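The flood relief charity Gedley has changed how it pays households after high water. Its logistics lead, interviewed at the Savolainen depot in December, put the reason down to transport.

"A blanket costs little to buy and a lot to move," she said. "We were running lorries half full on closed roads. A cash transfer goes out the same afternoon."

Under the new scheme, 1276 households have been registered through Kelix, a database shared with two smaller agencies. Each is checked against a damage survey, and payment follows within 60 hours. Second payments depend on a repeat visit. 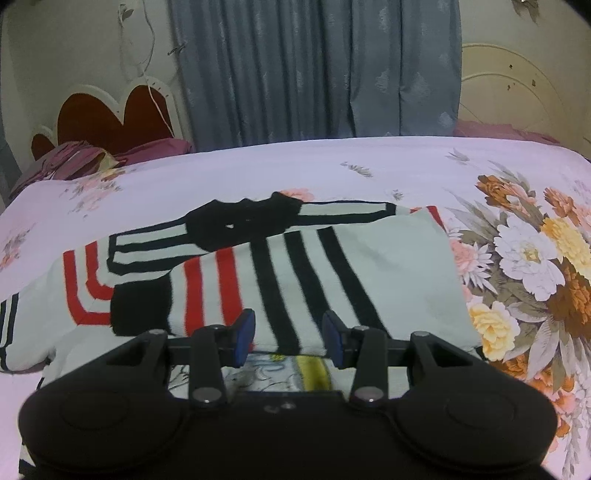
A striped knitted shirt on a floral sheet.

Goods have not been dropped altogether. Seventeen villages along the Nidano have no working shop, and there the charity still hands out bedding, water filters and clothing from stock. The depot held 2212 packed kits at the time of the interview.

"Sizes are the weak point," she said. "Donors send adult medium. The requests we get are for children and for large men, so we now buy those sizes in and ask donors for money instead."

Asked about errors, she said most were duplicate entries, where two members of one family had registered separately. These are held back and settled by telephone. The charity does not reclaim money already paid.

The next survey round will cover the upper valley, once the bridge there is open to vans.

Contact us | Copyright Gedley | Back to top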